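Speaker notes – Working with artificial stems
Soledad Manríquez, Mimico flower group, 11 a.m. slot

Welcome, and thanks to Zulmira Gouveia for setting up the chairs. Say where the handouts are. Ask who has worked with artificial flowers before and who has only used fresh.

Start with sorting. Lay everything out flat on a pale surface before making any decisions. Roses and hydrangeas together are a good first pair – one tall and narrow, one wide and soft. Keep loose leaves off to the side until the flowers are placed.

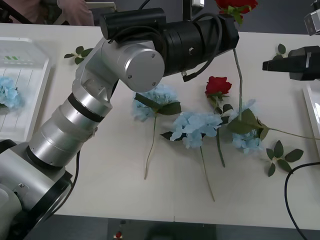

Stem length comes next. People cut too early. Hold the stem up against the container, mark it, then take off less than you marked. A red rose can stand a few inches above the blue without looking stray. Mention the Lammers cutters, and that kitchen scissors will be ruined by the wire.

Leaves. Most bought stems have too few or have them all in one spot. Pull them off and put them back lower down. Pass around the Trenovach sprigs here.

Shallow containers: pack the blue heads close and let them rise a little over the rim. One sprig of dark leaves laid across is enough for a small tray. Pause for questions before moving on.

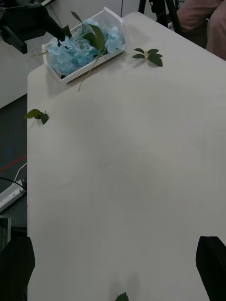

Mimico, July

Added after the first run of this talk. Some 70 people came, so speak up and repeat each question for the back rows. The storage part ran long. Cut it to dust, sunlight and flat boxes, and leave the Bellari price list for the end.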